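電源まわりから決める小さなオフィス クルリコのダーシー・フェアウェザーさんに聞く

クルリコは、小規模な事務所の引っ越しと机まわりの整備を請け負う会社である。机の配置、配線、備品の棚卸しまでを一続きの仕事として扱う。担当のダーシー・フェアウェザーさんに、マハマ・ビルの一室で話を聞いた。途中から、同じ部署のクウェシ・アンティさんも加わった。

最初に聞いたのは、部屋に入って何から手をつけるのかという点だった。フェアウェザーさんの答えは短かった。

「コンセントの位置です。図面にも載っていますが、現地で見ると棚の後ろに隠れていたり、思っていたより低かったりします。机の向きを先に決めてしまうと、あとで延長コードを床に這わせることになります」

以前は逆の順番でやっていたという。机を並べ、椅子を入れ、最後に電源を引く。見た目は早く整うが、使い始めてから苦情が来た。掃除機がコードに引っかかる、足元のスイッチを靴で押してしまう、といった内容がほとんどだった。

「一度、435号室という部屋で、机を全部入れたあとにやり直したことがあります。午後3時に終わるはずが夜までかかりました。それからは電源が先です」

クルリコでは、電源タップを床に置かず、なるべく机の上か、天板の裏に固定する。どちらにするかは使う人の仕事による。機器をつないだままにする机なら裏側、抜き差しが多い机なら上に置く。

「机の上に置くと場所を取るので嫌がる方もいます。ただ、スイッチが手元にあると、帰るときに切ってくれるんですよ。足元だとまず切りません」

個別スイッチ付きのタップを選ぶのも同じ考えからである。口ごとに入り切りできれば、充電器だけ残してほかを切ることができる。スイッチに色がついているものは、離れて見ても位置がわかる。フェアウェザーさんは、本体は白やクリーム色、スイッチはオレンジか赤という組み合わせをよくすすめるそうだ。

話が配線に及んだところで、アンティさんが書類を抱えて入ってきた。机の準備はおもにアンティさんの担当だという。

「コードは最初から束ねないでください、と新しい人には言っています」とアンティさんは話す。「きれいに束ねてしまうと、机を10センチ動かしただけで足りなくなる。まずは輪にして天板の上に出しておいて、置き場所が決まってから余りをまとめます」

机の上にタップとコードを出した状態で一度全体を見るのは、長さを確かめるためだけではない。どの機器のアダプターがどこに来るかも、ここで決める。アダプターには四角くて幅のあるものが多く、並べて挿すと隣の口をふさぐ。

「白い四角いアダプターは、どのメーカーのものも似ています。型番を見ないと区別がつきません。見なくて済むように、置いた時点で札をつけます」

札には機器の名前と、机の記号を書く。手書きで構わない。以前は印刷したシールを使っていたが、機器を入れ替えるたびに打ち直すのが面倒になり、誰も更新しなくなった。今はペンと紙のテープである。

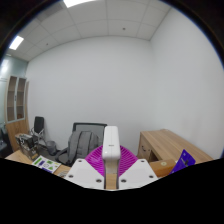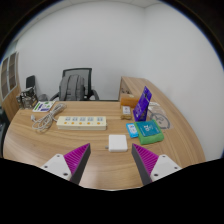 白い壁と格子天井の小さなオフィス(1枚目)、木の机に出した電源タップと白いアダプター(2枚目)

部屋の広さについても聞いた。小さい部屋は配置の選択肢が少ないぶん楽なのではないか、という質問に、フェアウェザーさんは首を振った。

「広い部屋なら、机を少し壁から離せば済みます。狭いとそれができません。扉の開く向き、椅子を引く余裕、棚の引き出し、全部がぶつかります。椅子の後ろに600ミリ取れるかどうかを最初に測ります。取れなければ机のほうを小さくします」

壁が白い部屋は扱いやすいという。照明の光が回るので、机の向きをあまり選ばない。一方で、汚れとコードが目立つ。壁沿いに配線を下ろすときは、モールを壁と同じ色にするか、棚の側面に沿わせる。フェアウェザーさんは後者を好む。壁に貼ったものは、退去のときに剥がさなければならない。

天井についてはどうか。格子に板をはめ込んだ天井は、板を外せば裏に線を通せると思われがちだが、借りている部屋では管理会社の許可がいる。フェアウェザーさんたちは、基本的に天井には触らない。

「火災感知器や照明の位置は見ます。感知器のすぐそばに背の高い棚を置かない。照明の真下に画面を置かない。見るのはそのくらいです。動かせないものなので、机のほうを合わせます」

机の材質にも話が及んだ。クルリコがよく入れるのは、明るい茶色で木目の見える天板である。黒い天板はほこりと指の跡が目立ち、白い天板は白いアダプターや紙を置いたときに見落としやすい。

「白い机の上で白い充電器を探していた人がいて、それを見てからは木目をすすめるようになりました」とアンティさんは言う。「目の前にあったんです」

机の上に残る紙の扱いも、二人の悩みの一つだという。説明書、保証書、納品書、それに備品に付いてくる色刷りのちらし。片づけの途中で捨てると、あとで必要になる。残しておくと机の隅に積まれ、誰のものかわからなくなる。

今は「プラルーラ」という社内の台帳に番号を振り、紙は番号順に一つの箱に入れている。機器を登録するときに、付属の紙があるかどうかも書く。マハマ・ビルの分だけで登録は276件を超えた。中身は机、椅子、タップ、アダプター、延長コードなどで、コードの登録が一番手間だとアンティさんは話す。

「長さを測らないと書けないんです。束ねてあるものをほどいて測って、また束ねる。ですから、ほどけている間に測ります。さっき言った、机の上に輪で出しておく段階ですね。あれを過ぎると、もう一回ほどくことになります」

台帳の前には表計算のファイルを使っていた。列が増えすぎて、入力する人によって書き方が違った。「電源タップ」「テーブルタップ」「OAタップ」が混ざり、検索しても出てこない。今は呼び名を「電源タップ」にそろえ、口の数とスイッチの有無を続けて書く。五口でスイッチ付きなら「電源タップ・五・有」となる。色は書かない。書くとまた表記が分かれるからだ、とフェアウェザーさんは説明した。

利用者からの問い合わせで多いのは何か。フェアウェザーさんによれば、「つかない」という連絡である。行ってみると、たいていはタップのスイッチが切れている。

「個別スイッチの欠点です。切れるようにしておくと、切ったことを忘れる人が出ます。スイッチの横に機器の名前を貼るようにしてから減りましたが、なくなってはいません」

アンティさんは別の例を挙げた。コードを束ねたまま、プラグを挿し忘れていたことがあるという。机の奥に余りをまとめると、プラグも一緒に紛れてしまう。そのため今は、余りは奥、プラグは手前か横に出しておく決まりにした。挿すまではコードの輪の外に置く。

「自分の失敗です。取引先のトルテルーラの事務所で、朝の10時に引き渡しだったのに、電気が来ていないと言われました。走って行ったらプラグが輪の中に埋まっていました」

整備にかかる時間についても尋ねた。机が一つだけの部屋なら午前中で終わる。ただし、機器がそろっていればの話である。アダプターが一つ届いていないだけで作業は止まる。代わりのもので間に合わせると台帳と合わなくなるため、届くまで待つことが多い。

「待っている間は棚を拭いたり、引き出しの中を分けたりしています。棚の中は後回しにされがちなので、ちょうどいい時間です」とフェアウェザーさんは言う。

引き出しの中身は、毎日使うもの、週に一度使うもの、それ以外に分ける。仕切りには空き箱を切ったものを使う。市販の仕切りも試したが、引き出しの寸法に合わず、隙間にペンが落ちた。空き箱なら合わせて切れる。

金物や小さな部品は、最後まで行き先が決まらない。棚の余ったねじ、何に使うかわからない金具、古い鍵。二人とも、これについてはよい方法がないという。アンティさんは机の端にまとめて置き、引き渡しの前に一つずつ聞いて回る。聞いてもわからないものは袋に入れ、日付を書いて倉庫に送る。

今後変えたいことを聞くと、フェアウェザーさんは机の予備を挙げた。倉庫にある予備は大きいものばかりで、狭い部屋に入らない。奥行きの浅い机を増やしたいと、会社に申請している。アンティさんの希望は、札に使うテープだった。今のものは夏になると端が浮いてくるので、別の種類を試しているところだという。

取材のあと、二人は次の部屋の寸法を測りに、巻尺と台帳の控えを持って上の階へ向かった。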